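Betreff: Re: Budget Greiferfinger, zweites Halbjahr
Von: Eustaquio Cervantes
Datum: 2020-01-19

Hallo zusammen,

> Reichen die alten Finger noch bis August, oder muss ich
> jetzt schon etwas einplanen? Und braucht ihr wirklich
> einen zweiten Nachttisch?

zu den Fingern: bis August reichen sie nicht. Bitte 2 Paar bei Flotach einplanen, das Paar zu 216 Euro netto. Hustach ist billiger, liefert aber nur mit eigenem Adapterflansch, und der kostet noch einmal 88 Euro pro Arm.

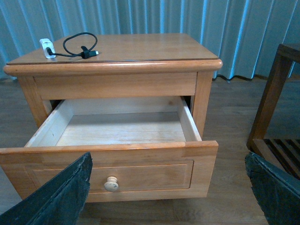 Schubladenaufgabe, Sicht der Handgelenkkamera, Schublade offen

Zum Nachttisch: ja. Der jetzige hat einen kleinen runden Holzknauf. Für den Vergleich im Projekt Torkow brauchen wir einen mit Bügelgriff, sonst testen wir immer dieselbe Griffart. Gebraucht reicht völlig.

Mit Versand und einem Satz Ersatzschrauben komme ich auf etwa 1.000 Euro für alles. Die Kamera am zweiten Arm ist da nicht drin, die läuft über Sepúlveda.

Wer noch Verbrauchsmaterial braucht, bitte direkt an mich und nicht über die Liste. Die Bestellung geht raus, sobald die Kostenstelle feststeht.

Gruß
Eustaquio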